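Two-arm gripper trial leaves the main question open

A gripper comparison in Drosbridge has ended with a claim that the newer of two controllers makes a pair of robot arms "ready for desk work." The numbers handed out with that claim are thin.

Ellik, which sells the controller, ran the trial through June. Two black arms bolted to one table frame were given ordinary office items – pens, markers, sticky notes, scissors – and told to pick them up and pass them across. Ellik says the setup completed 100 handoffs in a row without a drop.

That sounds good until you ask how many tries came before the run of 100. The answer, given only after a second request, was 900. Ellik would not say how many of those failed, or what changed along the way.

Obed Tetteh, who tests grippers for the parts buyer Boonyarit and was invited to watch, was not won over. "A marker is a kind object," he said. "It's stiff, it's light and it has a nice straight barrel. Show me the same thing with a sheet of paper."

Tetteh also wanted to know how much of the result belongs to the controller and how much to the parallel jaws, which were the same in every run. Ellik's summary credits the controller. It gives no figures for the older one on the same items, so there is nothing to set it against.

The wrist cameras raise a similar question. Ellik says they help most in the last moments before a grasp, when the fingers are close to the item. No runs were made with them switched off.

Javadeo, a rival that makes its own controller, said it had asked to join the trial and got no reply. Ellik said it had no record of the request.

A longer report is promised. Ellik has not said whether it will include the failed runs, and Tetteh says he won't recommend a purchase without them.

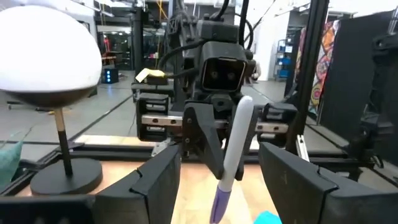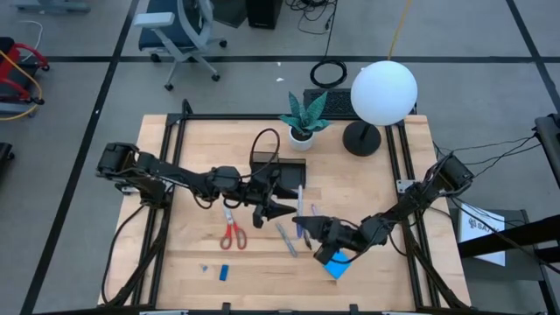
DROSBRIDGE, Sun 9 July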